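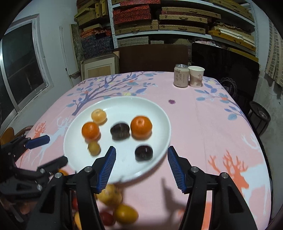 Posted by the Rakside bench group, 2018-10-19

Hand-held gripper trials — questions we keep getting

Quick page, typed up between sessions. Will get tidied at some point. If your question isn't on it, use the form at the bottom of the downloads page and we'll add it.

What are you comparing?

Two finger sets for the hand-held tool, Pulness and Plakano. Same kind of job for both: fruit on plates, small round stuff, things that roll. Also two camera positions, see further down. Controllers come later.

Why fruit?

Cheap, easy to find, every piece a different size. A mandarin gives a little, a water chestnut doesn't. Blocks and cylinders tell you very little about pads. We did blocks in July and every pad passed.

Hand-held? So no arm at all?

No arm for this round. A person holds the tool, the camera rides on it. Much faster to set up, and you feel a bad grip in your wrist before you'd ever find it in a log. Arm tests are a separate page (not up yet).

Do you run one gripper or two?

Both, depends on the task. Picking a single fruit, one is fine. Anything with a plate, two. Lifting a plate from one side is asking for fruit on the floor.

Ribbed pads or smooth?

Ribbed so far, for anything with a skin. Smooth is easier to wipe down and kinder to soft stuff. On wet plates the ribs help a bit, less than we hoped. Tomatoes we're still arguing over — ribs leave marks if you squeeze, and everyone squeezes the first day.

How tight should the pivot bolts be?

Snug, then back off a touch. Finger should swing without play. Check them before every session, not after. Loose linkage looks exactly like a bad pad in the recordings and we lost a whole afternoon to that one. 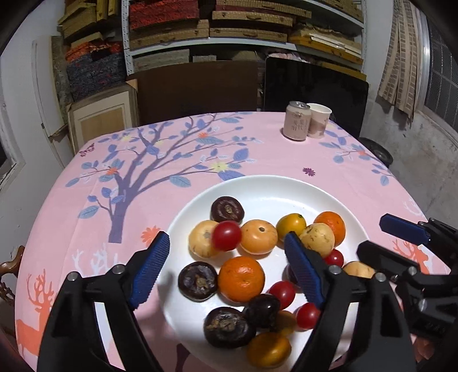

Mixed plate: mandarin, water chestnuts, cherry tomatoes. Ribbed blue pads over the left half.

Which small items give the most trouble?

Cherry tomatoes in a crowded pile. The fingers fit over one, but the neighbors get pushed. Go for whatever sits on top and work down. Grapes same problem, and they roll further. Water chestnuts are easy to hold, awkward to approach if they're up against the rim.

Can the camera see what's between the fingers?

Mostly. Fingers cover part of the pile as they close, no way round that with the camera on the tool. The high mount sees more of the plate and less of the contact. Low mount is the opposite. We prefer high for piles, low for single items. If you only have one mount buy the high one.

Everything blurs when I move. Broken?

No. Move slower, or add light. Short exposure plus a decent lamp fixes most of it. We tried sharpening afterwards, waste of time. A little blur on fast moves is fine for comparing grips, you only need the moment of contact to be clear.

Does the tablecloth matter?

For your eyes, no. For software that looks for edges, maybe. We run patterned cloths on purpose as well as plain ones. A plain gray table makes any detector look good. Keep the same cloth for both finger sets or you can't compare anything.

How many picks before you swap fingers?

80 per set, then swap, then 80 more. Rest 2 minutes at the halfway mark, hands get tired and tired hands squeeze harder. Do the plate lifts first.

What does the tool weigh?

520 grams with our camera and the Pulness set on. Plakano set is lighter but we haven't weighed it on the same scale, so no number untill we do.

What counts as a failed pick?

Dropped, slipped out, or lifted with a second fruit stuck along for the ride. Bruising goes in its own column. A regrip is not a fail, just note it. Grip and let go and grip again = one regrip.

Which one's winning?

Depends what you pick. Pulness on mandarins and anything bigger. Plakano tips are narrower so they get down between small fruit better, and then the grip is worse once they're there. Sorry, no single answer. For plates we use Pulness.

Do the pads swap between the two?

Not out of the box. Slot is a different width. You can file the Plakano pad backs to fit, we did, wouldn't reccomend it if you want them back.

What about the Gallagher controller?

On the list. It arrived with the wrong connector and the replacement cable isn't in. When it does run we'll use the same fruit plates so the numbers line up with the hand-held ones.

How long are the recordings?

30 seconds each, one task per recording. Longer files are a pain to go through. Start with the jaws open and over the plate, stop when they're open again.

Can I send in my own results?

Yes please. Use the blank sheet from the downloads page. Say which pads, which mount, what fruit. Leave the fail column in even if it's all zeros.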